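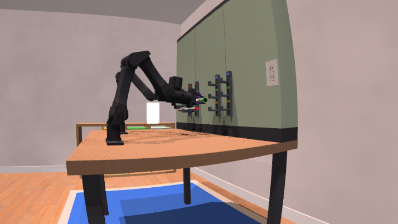 Tool racks on a green cabinet wall, next to a wood-grain table

Tool Library Assistant (part-time, Clumham)

Clumham Tool Library is looking for an assistant to work at the front counter and help with the upkeep of the collection. The position is permanent part-time, 16 hours a week, and is open to people with or without trade experience.

About the library

Members pay a yearly fee and borrow hand tools, garden tools, ladders and small power tools for a week at a time. There are 391 items in the catalogue. The most borrowed are the pressure washers, the hedge trimmers and the carpet cleaner. Most of our members live in Clumham or Lockwood, and a growing number drive over from Utbridge, where the hardware shop has closed.

Bookings are made through Ulteo, our lending software. You don't need to have used it before. If you have worked with any library or hire system you will pick it up quickly.

The work

You will check items in and out, take payments and sign up new members. When something comes back you will clean it, look it over and either put it away or tag it for repair. Power tools with a damaged lead, plug or guard go straight into the quarantine cage and stay there until the electrician has seen them.

There is a fair amount of desk work as well: overdue reminders, phone messages, ordering blades and sandpaper, and correcting catalogue entries that still carry old descriptions. In spring the counter gets very busy and the desk work tends to wait.

We also run a sharpening morning every second Sunday. The assistant sets up the benches, books people in and packs down afterwards. The sharpening itself is done by others, though you are welcome to learn.

What we are looking for

Patience with the public, including members who have brought something back late or broken
A basic knowledge of common hand tools and what they are for
Clear handwriting for tags and labels
Able to lift 20 kg and use a stepladder
Comfortable handling card payments and small amounts of cash

A current driver's licence would be useful for the Lockwood pick-up run but is not required. First aid training can be arranged after you start.

Hours and pay

Shifts are Tuesday to Friday afternoons, starting at 2 pm, plus the sharpening mornings. Hours worked on a Sunday are paid at the weekend rate and come out of the weekly total -- you won't be asked to do them on top. Pay is by the hour, fortnightly, with superannuation and paid annual leave. There is a three-month probation period.

You would also get a free membership, with the same borrowing limits as everyone else. Staff can't reserve items ahead of members.
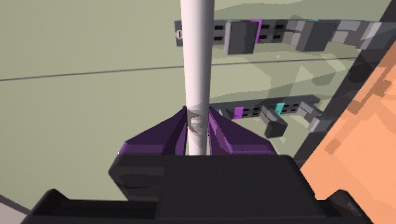 Do I need a trade certificate to apply?
A certificate isn't required for this position. Electrical testing and any repair that involves wiring are done by a licensed electrician, and we will show you how to do the cleaning, oiling and blade changes.

How to apply

Send a resume and a cover letter of no more than one page to the library, or leave them in an envelope at the counter during opening hours. In the letter, please tell us about a time you dealt with an unhappy customer, and list any tools you use regularly at home or at work. Include the names of two referees. We won't contact them without checking with you first.

Applications close at the end of May. Interviews will be held at the library and take half an hour, including a short practical task at the counter. If you need an evening time or have access requirements, mention it in your letter. All applicants will get a reply.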